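Skereo shuts its referral program, and the coupon crowd takes it personally

Skereo, the crypto wallet that paid its users to pester their cousins, will stop paying them at the end of July. The company announced the change in a post titled "Growing Together," which mentions the end of the payments in its ninth paragraph, just after a passage on the new color of the log-in button.

Under the old terms, anyone with an account could log in, copy a personal link and collect 500 Skereo points each time a stranger signed up and bought something. Points could be swapped for Hoshino, a token whose main use until now has been as the thing Skereo points could be swapped for.

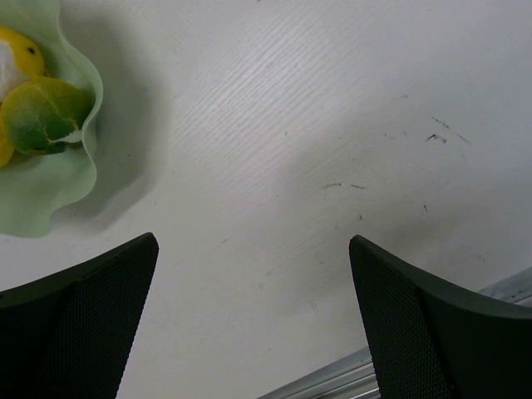
Photo: Davley Media

Points already earned can still be converted until the deadline, provided the account holds at least 200 of them and has passed the wallet's identity check. Anything below that line disappears. Skereo calls this "a gentle reset of small balances," a phrase that will be familiar to anyone who has ever had a small balance gently reset.

The program had a good run. It launched 19 months ago with a modest bonus and a page of rules that fit on a phone screen. The rules grew. By spring there were tiers, streaks, a double-points weekend and a badge shaped like a comet for members who brought in enough friends to fill a bus. A whole trade sprang up around the links, which began turning up under recipe videos, in reviews of garden hoses and, in one case seen by this site, in the comments on an obituary.

Much of that traffic passed through Hillilska, a bonus-hunting forum where members trade links and advice with the seriousness other people save for tax law. Its thread on the announcement grew quickly, and the mood there is not one of togetherness. Several members say they had been saving their points for a conversion rate that Skereo hinted at last winter and never brought up again. Others had sold their whole stash in the spring and dropped by to let everyone know.

Afshin Asadi, who runs the wallet's rewards team, told us in an email that the money would go toward lower trading fees. Asked how much lower, Asadi wrote back that the new fee table was still being finalized and would be "exciting." We have read a fair number of fee tables and look forward to our first exciting one.

Skereo would not say how many accounts came in through referral links, or how many of those ever made a second purchase. It did confirm that the links themselves will go on working after the deadline. New users who click one will land on the sign-up page as usual, and the person who sent them will receive a thank-you message.
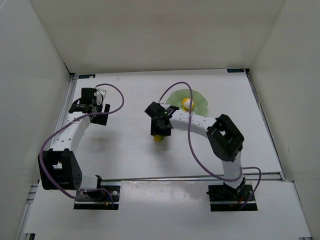

Brackenfoot, writing under our first report on the change, was less bothered by the points than by the notice period, and wanted to know why a company that sends three emails a day about streaks could manage only one about this. The same comment went on to ask whether the comet badge would at least stay on people's profiles.

It will, according to Skereo's help page, though it will be turned gray.

Rival wallets have been quick to spot the opening. At least 2 were advertising "Skereo refugee" bonuses by noon, both paid in points, both convertible at a rate to be announced. Hillilska has already opened a thread for each, and the first reply in both is a referral link.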